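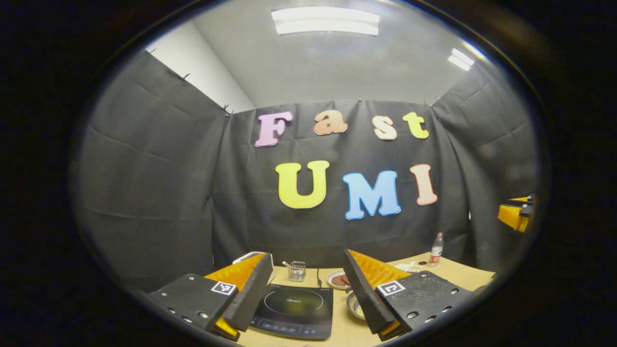 Grey curtains, strip lights and a bright sign: the trade fair in miniature.

The last bus to the exhibition halls at Prokside leaves the station at ten past eight, and by quarter past everyone on it has checked their badge, checked their phone and begun to regret their shoes. It is October, the month in which people who sell things to other people who sell things are sent out to stand on thin carpet until their knees give up.

I have been going to regional trade fairs for longer than I would admit to a doctor. The one at Prokside is my favourite, mostly on account of its complete lack of glamour. There are 400 stands in two halls, and between them you can find hinges, payroll software, industrial soup and a man-sized foam tooth. The coffee costs more than the car park. The car park is in a different postcode.

A stand at a fair like this is a peculiar bit of property. For the price of a decent second-hand car you rent a few square metres of floor, a socket and some cloth, and you have until Friday lunchtime to make it look like the headquarters of a going concern. Kurnetti, who make drawer runners, manage it by bringing the same oak-effect counter every year and putting a bowl of mints on it. I have never bought a drawer runner. I must have eaten a kilo of the mints.

Heltow take the other road. Their stand had a raised floor this year, which gave the sales team an extra few inches of authority and gave visitors something to trip over. I watched from the soup people opposite and saw several promising business relationships begin that way. It is hard to refuse a brochure from someone who has just caught you by the elbow.

The brochure, incidentally, is not dead. Every year a speaker in the side theatre announces that it is, and every year I go home with 70 of them in a cotton bag with somebody's logo on it. I own enough of these bags to carry all the others.

What has changed is the talk. Reps used to open with the weather and work round to the order book by way of the football. Now they scan your badge before you have finished saying good morning, and the follow-up email arrives while you are still standing there. Grecu, a small firm in the glue trade, had let their scanner run flat and were writing names in an exercise book. They had a queue. I joined it without knowing what it was for, as did most of the people in front of me.

By two in the afternoon the halls go quiet. The keen buyers have left and the rest of us are looking for chairs. This is the best part of the day, when the neighbours start visiting each other -- the hinge people try the soup, the payroll people have a go on the drawers -- and more gets settled over a paper cup than in all the meetings in the diary.

Then the packing up starts, always an hour before the organisers allow it. Lids go on boxes under the counter. Someone coughs to cover the sound of parcel tape. The foam tooth went past me on a trolley, lying on its side, and I held the door for it.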